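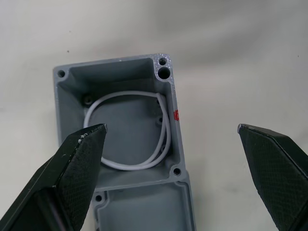
4.2 Setup and Care of the Gripper Fingers

The cell at Rindport uses one arm with a parallel gripper, and most of its lost time in the first month came from the fingers and not from the arm. We therefore fixed a short procedure for them. The fingers have a crosshatched black surface, which holds well but also collects fine dust. The work of the cell is to place a thin cable into an open housing before the lid is mounted. When the white wire lies as a loop inside the gray enclosure, as in Figure 3, the fingers must come down on both sides of it with a wide opening, and the pointed tip must not touch the rim or the screw bosses. A small error in the finger zero is enough to cause contact with the rim.

Figure 3. Gripper fingers open over a gray enclosure with a loop of white wire inside.

The zero is set in February and again after every change of fingers. The operator opens the gripper fully, moves the arm to the reference height, and closes the fingers slowly on a gauge block. The value is saved in the Stellico controller only if 2 closings in a row give the same reading. In the first version of the procedure we accepted one reading, and this led to a drift that we did not notice for 778 cycles.
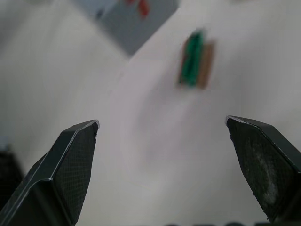
Cleaning is done with a dry brush along both diagonals of the pattern. We tried alcohol wipes before, but the fibers stayed in the grooves and the grip on the wire insulation became worse. After the brush, the operator looks at the edges of both tips under a hand lens. A worn or rough edge is written in the log, and the finger is replaced when the edge can be felt with a fingernail. The screws of the new finger are tightened in 3 steps, changing from one side to the other, and then the zero is set again.

The log was kept by Illia Ostapchuk and checked by Hanan Karam. It covers 3,209 cycles. Stops caused by rim contact are treated separately from stops caused by a lost wire, and both are reported in Section 5.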